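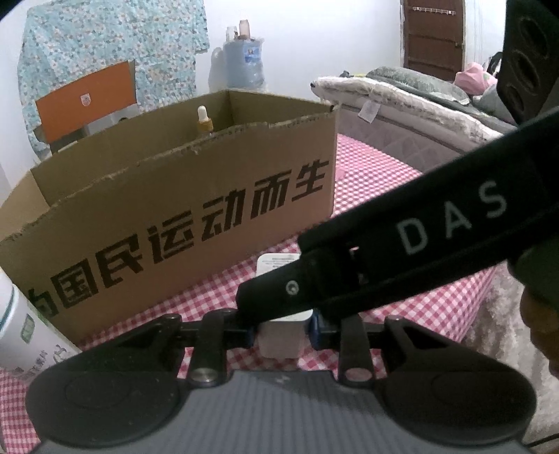 A small plastic container on the gingham cloth.

The letter from the pensions office at Clestgate came on the morning Buppha Thongsuk had set aside for her cupboards, and so of course the cupboards had to wait. She read it standing up, then put the kettle on and read it again sitting down, which made it no clearer but a good deal more comfortable.

It said that clerks of grade 9 and above, with 22 years' service, were to be moved to the new allowance scale from June. Buppha was grade 9. She had been grade 9 for so long that the younger ones at the Drundden depot thought it was part of her name. But 2 of her years had been spent on loan to the harbour office, and whether loaned years counted was a thing people had argued over in the canteen for as long as there had been a canteen. 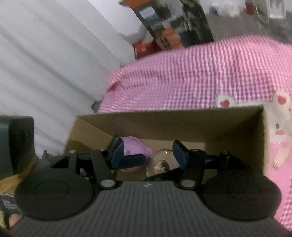
She rang old Arabzadeh, who had retired from the same desk and kept every circular he had ever been sent.

"Loaned years count," he said, before she had quite finished asking. "Paragraph four. They always counted, my dear. They just never liked to say so."

"And the 300 a month?"

"On top of your basic. Have you eaten?"

She hadn't, and told him so, and he talked for a good while about soup — his sister's, mostly, with the barley — until her tea had gone cold and she had stopped minding about paragraph four or any other paragraph. When he rang off she found a pen, wrote "harbour office, please see file" across the top of the form in her best hand, and went to look for a stamp.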